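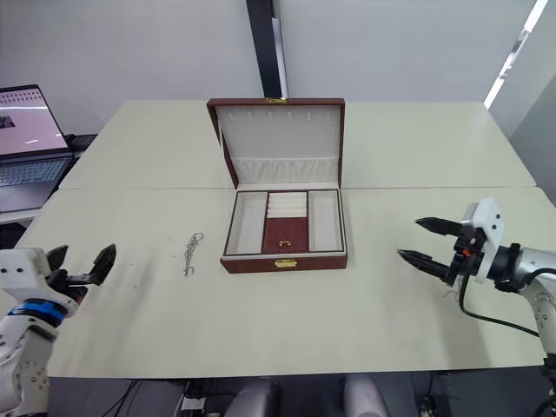
Two arms and the jewellery box at the bench, with a bracelet on the front table section.

Setting Up a Two-Arm Bench for Small Object Handling

This guide sets out the procedure followed at the Graltley shared workshop for preparing a bench with two arms and using it to practise the handling of chains and other small items. It is intended for members who have completed the induction and who have access to a pair of matched arms, a laptop and a clear working surface. Members who have not yet used the arms separately should do so first.

What is required

Two arms with two-finger grippers, mounted side by side in front of the table
Two table sections of equal height
A laptop running the Maline control program
A hinged jewellery box with several compartments
Chains, a bracelet and a plain ring, none of any value

Step 1. Prepare the surface

Push the two table sections together and lock the feet. The seam should run from left to right, and the box should stand in front of it. A finger drawn across the seam should feel no step. Wipe the surface with a dry cloth. Polish must not be applied, as fine chain slides on it and the grippers will chase it across the table.

Step 2. Fix the cables

Each wrist cable needs a loop long enough to allow full rotation. Turn each wrist by hand to both ends of its travel with the power off and watch the cable throughout. If it pulls tight at any point, release the clip and allow more slack. Cables on the floor are to be kept away from the walkway.

Step 3. Place the box

Set the box in the middle, with the latch facing the arms, and raise the lid fully. A lid that leans forward will be struck by the gripper on its way out. Where the hinge is weak, a strip of card folded behind it is usually enough.

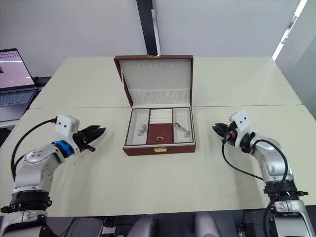

It is good practice to begin with the side compartments. They are long and open, and a chain can be lowered into them without the fingers touching the walls. The middle of the box is harder. The ring rolls stand close together, and the inner lid has a very small handle which should be left until the operator is confident with the rest.

Step 4. Set the speed and grip

Open the Maline program and select the bench profile. Set the travel speed to 16 and the grip force to 8. Both figures are on the program's own scale and have no units. Higher grip values will flatten a light link, and the damage cannot be put right. The profile must be saved before the arms are switched on — the program does not keep unsaved settings.

Step 5. Pick up a chain

Lower the open gripper until the fingertips are just above the surface, close it, and lift slowly. Take the chain near one end. A chain held in the middle will hang in two lengths and is likely to catch on the edge of the box. The second arm may be used to steady the free end, but it should wait until the first has stopped.

Repeat the movement until it can be done without correction. Duarte Frade, who wrote the first version of this procedure, recommends 200 lifts before moving on to rings. The log file holds 3000 entries and should be copied to the shared drive before it is full.
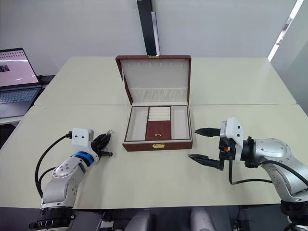
Graltley, March 2018

Step 6. Work with the ring

The ring should be gripped across its width and carried low. When it is above the ring rolls, turn the wrist so that the band is in line with the gap, and press down lightly. Should the ring tilt, open the gripper and begin again. Forcing it will tear the lining.

Step 7. Close down

Remove all items from the table and put them in the labelled tin. Return both arms to the rest position, switch off at the wall, and enter the session in the bench book. Faults are to be reported to Imani Lema. A replacement set of fingertips is kept in the drawer under the laptop shelf — please sign for it.

Related guides
Replacing worn fingertips
Using the Gautier bench clamp
Calibrating a single arm
Notes from the Trurnau open workshop
Booking the shared bench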